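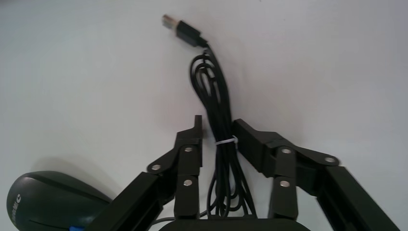 One of the black ones, still in its zip tie.

27/07/2019

Cable day. I have been promising myself a cable day since December, when I lifted the lid of the big bin in the hall closet looking for Christmas lights and shut it again like a man who has opened the wrong bathroom door.

Up at seven, coffee, carried the bin to the white table. It didn't want to come out of the closet. Something had grown through the handle of the vacuum cleaner, and I had to feed it back an inch at a time, and at the end of it was a charger for a phone I dropped in a lake.

The plan was simple. Keep, give away, recycle. By nine I had a fourth pile called "ask Nicanor" and by ten that was the only pile with any ambition.

The USB cables were the worst of it. I own two things that need the kind of cable I have the most of, and one of them is a flashlight. Every gadget I ever bought came with a cable, and every time I thought, well, that's a perfectly good cable, and put it in the bin with the other perfectly good cables. The black ones with the white zip tie are the ones I feel bad about. Somebody folded that thing back and forth, very neatly, pulled the tie snug, trimmed the end, and sent it out into the world to be useful, and I gave it a closet. It still has the factory shine on it. The plug end is cleaner than anything else I own, including the forks.

I did not cut the ties. I want that on record. Around eleven I had the scissors in my hand and a strong feeling that a cable ought to be tested before it's given away, and then I looked at the heap of the ones I had opened over the years, which was one single object by now, with plugs sticking out of it in all directions, and I put the scissors back in the drawer. A cable in its tie is as tidy as it will ever be. I've never once managed to coil one back the same way. Mine come out like a bird's nest, or like a pretzel if I've been trying.

Nicanor Huenchumán came over at noon with empanadas and opinions. He coils cables over-under, the way sound people do, and he can't watch anyone wrap one around their elbow without making a small noise. I wrapped one around my elbow. He made the noise. We ate lunch standing up because the chairs were full of extension cords.

He went through the "ask Nicanor" pile in nearly 2 minutes flat. The Jurum power brick: dead, you can smell it. The Holtton thing with the round pin: goes to a label printer, do I have a label printer? (I do not. I looked at him for a while to see if he thought I might.) The gray one with a plug at each end that fits nothing in the house: he held it up to the window, turned it over, and said it was a nice length. Then he put it in his own bag, so I guess that one was a gift.

We had an argument about how many is enough. He says three of any kind: one in use, one for travel, one for when the first one quits. I said five. He asked what the other two were for and I said "guests," and he asked what guests, and I passed him another empanada.

Final settlement, for whoever inherits this diary and the closet:

Keep: five of the black USB ones, ties on, in the shoebox. The long white extension cord. The short one too, I lost my nerve.
Give away: one full grocery bag, for the school down the street, if they'll have it.
Recycle: the Jurum brick, the lake charger, the object.
Undecided: a remote control that says 77 on the back in marker, in my handwriting. No idea. There was no 77 of anything.

The shoebox now has a label that says USB, BLACK, NEW-ISH. I wrote it by hand, not having a label printer, and ran out of room at the second hyphen, so the ISH goes up the side. I like it fine.

The bin itself turned out to be a good bin once it was empty. I stood there admiring it, thinking what a lot it would hold, and Nicanor took it out of my hands and carried it down to his car. Says he needs it for soccer balls. He's probably right not to leave it with me.

Table wiped down at four. Dug out my flashlight to celebrate and the battery was flat. Went to the shoebox, picked one out, looked at that little white tie, and put it back. Used the cable from beside the bed.

Tomorrow: batteries drawer. Or possibly not tomorrow.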